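Letel white top table, 60 inch

Sold by: Nwosu Home and Office
Color: white top
In stock, ships flat in 2 boxes

I've sold tables for long enough to know that most people want a white one and are scared of a white one. I was too! So before I put the Letel up on the site I set one up against the wall in our back office and let everybody use it the way they'd use a table at home, meaning lunch, pens, hand cream, keys, whatever came out of people's pockets. It's still there and I'm typing this on it.

The first thing I'd tell you is that it's a smooth top. No grain, no pebbly texture, nothing for crumbs to hide in. Darcy Chan, who does our deliveries, eats something from the bakery at it most mornings and one swipe with a damp cloth takes care of the flakes. The white is a soft one, a little on the gray side in some light, and it goes nicely with pale walls (ours are pale gray and I like the two together a lot).
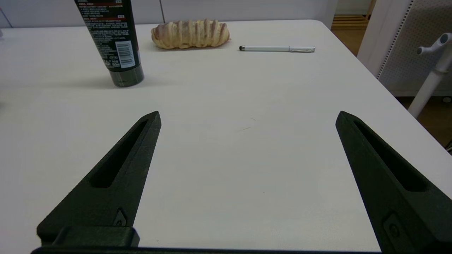

Now, scratches. It will pick up a fine one here and there if you drag things with a hard bottom across it, and I'd sooner you hear that from me than find out in May and write me a cross email. We've got a faint one near the middle of ours. I can find it if I go looking, and I stopped looking after the first week. If that sort of thing drives you up the wall, get the Deltex desk mat with it – I've put the two together as a bundle and it saves you a bit on shipping.

Pens are fine, by the way. Ballpoint comes off with a drop of dish soap. Permanent marker took me longer, with rubbing alcohol on a cotton pad and some muttering, and I'd test a corner before you go at the whole thing.

People ask about water a lot. Wipe up puddles and don't leave a wet plant pot sitting on it over a long weekend. A bottle or a glass is what a table is for, and I don't bother with coasters on mine.

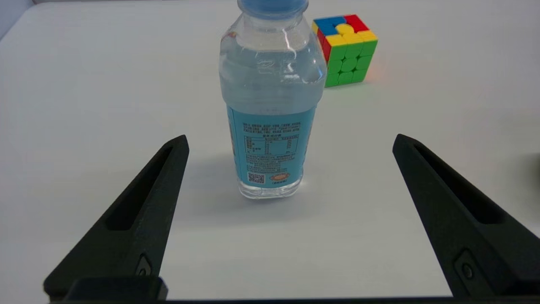 Putting it together took me and Rhiannon James one evening, with a break for noodles. The legs bolt on from underneath and the wrench is in the smaller box, taped to the inside of the lid, where I didn't see it for a good while. Do it upside down on a rug. Leave all the bolts a little slack until the last leg is on, then go back and tighten everything, and get a second person for the flip.

A few things I get emailed about:

Does it wobble? Ours did until I adjusted the feet. They screw in and out by hand.

Can I use it as a desk? Sure, lots of people do. There's no cable hole, so your cords will go over the back edge.

Is there a bigger one? Not in the Letel. The Primeo is longer and has a drawer, and it costs more, and I have a soft spot for it, but the top has a woodgrain print.

Can I buy just the top? Yes, email me and ask for part 894. Sowmya Palaniappan put hers on a pair of old filing cabinets and I'm a bit jealous.

Returns are the same as for everything else on the site. Please keep the boxes until you're sure, they're a pain to replace.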